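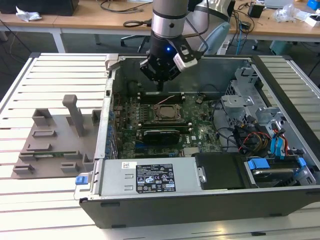 The arm over an open desktop, fingers pointed at the memory slots.

I have been pulling memory out of old computers for most of my working life, and I would like it noted that I have never once needed a glowing blue light to do it.

The Bovby cell does have one, on the front of the gripper, and I will admit it lends a certain gravity to the occasion. You open a tired office desktop, lay it on its side on the slatted table, and down comes the arm with the air of a specialist who has been called away from lunch. It is all rather impressive. Whether a refurbishing shop should pay for it is another question, and since the sales brochure has had a good long turn at answering, I'd like a go.

The offer, for those who haven't had the email, comes from Frerichs, who will put a Bovby cell in your workshop on a monthly plan at $565 a week, billed in advance, with software updates and a telephone line thrown in. The minimum term is six months. You get the arm, the gripper, the camera, the table and a program licence called Radley, which holds the recipes for each model of computer. It's the recipes you are really renting. A new arm knows nothing about the inside of a desktop, and a Radley recipe tells it where the memory lives, which way the latches go and how hard it may pull before it ought to be ashamed of itself.

I went to see one at Dollimico, a refurbisher with a bigger shed than mine and a more adventurous attitude to invoices. Dörte Diekmann runs the bench there and took the cell in July. She is fond of it in the way people are fond of a large dog that has eaten one couch. On models it has a recipe for, she says, it plods along perfectly well and doesn't complain about the radio. On models it hasn't, somebody spends an afternoon teaching it, and that somebody is her.

This is where I part company with the brochure, which talks of "hands-free teardown". I'd like to meet the hands that are free. Somebody still takes the lid off. Somebody still shifts the drive cables, which in any machine that has had two owners will be arranged according to no known philosophy. Somebody clears the fluff. By the time a case is fit to be presented to the robot, a reasonably awake teenager could have had the memory out and be asking about lunch.

The Frerichs rep, Rafferty Thibodeaux, is a decent bloke and took this on the chin. His answer is that I'm measuring the wrong thing. One stick of memory is nothing, he says. Four sticks in each machine, pallet after pallet, is somebody's wrists. I've got those wrists, so I listened. He has a point, and I'd have liked it a great deal more if the quote had included the fixture plates, which are charged separately and don't look to me like something that should cost more than the cat's dental work.

What bothers me more is the choice of job. The trade's real misery is sorting: what's worth keeping, what's worth stripping, what has a swollen battery hiding in it. A machine that could look at a mixed pallet and give me an honest opinion would have my money by the end of the day. Pulling parts out of a known model, in a known position, under decent light, is the one bit of the work I quite enjoy. Trust the future to automate that first and leave me the fluff.

So, should you sign? If you've won a contract for nearly identical office desktops by the truckload, ring Rafferty and haggle over the plates. Dörte says she will renew, on condition that somebody else learns to write recipes, and her numbers for a big fleet job looked sound to me. If your stock arrives the way mine does, in the boot of a stranger's car with a printer on top, keep your cheque book in the drawer. Ask again when Radley has a recipe for the printer.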